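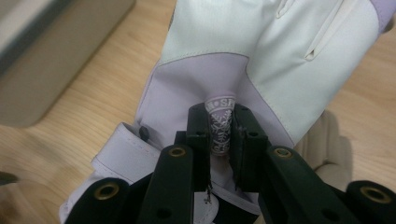
Virnard: a small dataset of sewing and mending notes

Hi, and welcome to the readme. Virnard is a collection of repair notes I've been keeping on clothes, gloves, bags and the odd tent, all typed up into plain text tables so that other people can search them. It started as a notebook in my kitchen drawer. Then Olga Cuesta asked if she could copy a few pages, then she asked for the rest, and at that point it was less work to type the whole thing up than to keep photographing my handwriting (which is awful).

If you only want the files, skip down to "What's in the folder". If you want to know why the thread column looks the way it does, keep reading, because I have opinions.

What this is for

Looking up how somebody fixed a thing like the thing you've got on your table. You have a jacket with a blown-out underarm seam, you search "underarm", and you get a bunch of notes on what people tried, what thread and needle they used, and how it held up. Some of the notes are long and lovely. Some of them say "glued it, bad idea".

It's also handy if you teach a mending class. Hanne Kiiskinen uses the glove and mitten notes with her evening group in Parville, and she sent me so many corrections after the first round that I finally gave her the keys to that table. Everything in gloves.csv has been through her hands now, and it's a lot better for it!

What's in the folder

notes.csv -- the main table, 1000 rows, one row per repair
gloves.csv -- gloves and mittens, split out because they need extra columns (finger, palm, thumb, cuff)
thread.csv -- thread names and weights, matched to whatever people called them in their notes
stitches.txt -- my glossary, with the names I grew up with next to the names in books
changes.txt -- what I changed and when, mostly

The files are plain UTF-8 with commas between fields. Any note that has a comma in it is in double quotes. I tried semicolons for a while and Arvo Salminen talked me out of it, at length, over lunch.

Columns in notes.csv

id: a number. It doesn't mean anything and the gaps are rows I deleted.
item: what got repaired, in everyday words. "Pants", "wool coat", "tote bag".
fabric: what the mender thought it was made of. Please read that sentence twice. People guess, I guess too, and if a note says "some kind of nylon?" I left the question mark in.
damage: hole, split seam, worn patch, broken closure, or other. I started with a much longer list and ended up arguing with myself over every second row.
method: free text. The good stuff is in here.
thread: as written by the mender. Join it to thread.csv if you want tidy names.
needle: same idea, often blank.
held: yes, no, partly, or unknown. "Yes" means it was still holding after 30 wears or washes by the mender's own count.
who: initials, or "anon" if they asked.

gloves.csv has all of that plus "part" and "inside_out". The second one is a yes/no for whether the repair was done with the glove turned. You'd be surprised how much that matters for the little seams between the fingers. I used to do them from the outside and every one of them came out lumpy.

Where the notes came from

My own notebook is the biggest chunk. After that it's letters and emails, and then a stack of index cards from the Pitkänen shop, which did alterations and repairs until the owners retired. Tapio Pesonen rescued the cards, typed up a shoebox of them, and then handed me the other shoebox. The shop cards are short and very sure of themselves, and there's hardly ever a "held" value, so most of those rows say unknown. If you're working out success rates, leave them out or your numbers will be mush.

Wafula Mfaume sent 71 notes on outdoor gear from Indbridge, and they're the most careful ones in the whole set. He writes down stitch length! He writes down when he stopped for tea! I took the tea out, which I now sort of regret.

Cleaning

I fixed spelling where it got in the way of searching ("zippper" was a popular one). I did not fix grammar or smooth out anybody's voice. Addresses, phone numbers and customer names on the shop cards are gone, and so are a few remarks about customers that were funny but not mine to pass on.

Where two people wrote up the same repair I kept both rows and put "see also" with the other id at the end of the method text. There are 14 pairs like that. They don't always agree with each other -- one mender's "neat ladder stitch" is another's "sort of a zigzag" -- and I like having both.

Things to watch out for

The menders are mostly people who enjoy mending. Somebody who tried once, swore, and threw the sock away didn't write to me, so "held" looks rosier than real life.

Fabrics are lopsided. Wool, denim and cotton are all over the place, while stretchy and coated stuff is thin outside of Wafula's rows. Please don't take one note on a rain shell as gospel.

Thread names are a swamp. "Buttonhole thread" means at least a couple of different things depending on who's talking, and where I couldn't tell which, thread.csv says unclear.

And none of this has been tested for safety gear. Climbing harnesses, motorcycle gloves, anything that's supposed to keep you in one piece: take those to somebody who does that for a living. I've taken out the rows on that kind of gear and I won't be adding more, so please don't send them.

Using it

Use it for whatever you like, including things you sell. If you print a person's note in full, put their initials with it. If you fix mistakes, I'd love to have the fixes back, but I won't come looking for you.

Sending me notes

Plain email is fine. Tell me the item, what was wrong, what you did and how it's doing now. Failures are very welcome and honestly I'd take ten of those over another perfect patched elbow. You don't need to know the proper stitch names; describe where the needle goes in and where it comes out and I'll work it out with a scrap of cloth.

I do a round of additions in February, when it's dark and I'm indoors anyway, and smaller ones when I get to them. The current version went up on October 4, 2023.

Still to do

Split the closures out of "damage" so that zippers and snaps can be searched on their own.
Go back through the shop cards for the abbreviation "d.b.", which Tapio thinks is "double back" and I think is "darn, back side".
Ask Olga for the page she borrowed with the lining notes on it.
Add needle sizes in both systems.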